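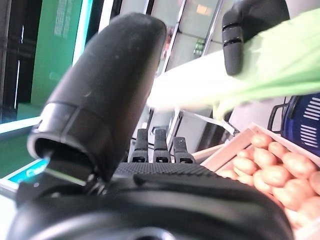
FAQ: The Play Market Stand

I get the same handful of questions about our pretend vegetable stand every week, so I finally sat down and typed out the answers. Last updated October 2019.

Are the vegetables real?
No, they're all artificial! I love real produce, but not after a week in a warm playroom.

Where did the stand come from?
It's the tiered one from Ekgate, with a dark gray frame and pale wood edging. I paid 597 for it in July, crates included. Bouchra Hegazy told me to wait for a sale and of course I didn't.

Why are the crates tilted?
So kids can see what's in them without climbing. Small potatoes do best packed in tight - a half-full crate of them slides forward every time somebody bumps the stand.

Which vegetables get picked first?
Carrots, always. The pumpkins come next, and the striped green ones start arguments over whether they're watermelons (they are not). Leeks are slow sellers.

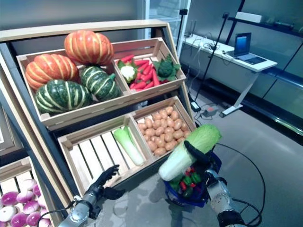
Pumpkins up top, potatoes below, and a napa cabbage over the blue basket.

Can I buy single pieces to fill the gaps?
Yes, Tokarz sells them loose. Order a spare cauliflower while you're there, you'll thank me.

How do you clean everything?
Damp cloth, drop of dish soap, air dry. Don't soak the leafy ones - water gets down between the leaves and stays there for days. Crates just get brushed out.

Do the kids put things back?
Some do! We play "restock" for the last few minutes and I'm not fussy about what lands where. Younes Bennani sorts his by color and it looks much nicer than mine.

Can I borrow the stand for a school fair?
Yes, for up to 2 days, with a deposit of 200. You'll need a van and a second pair of hands.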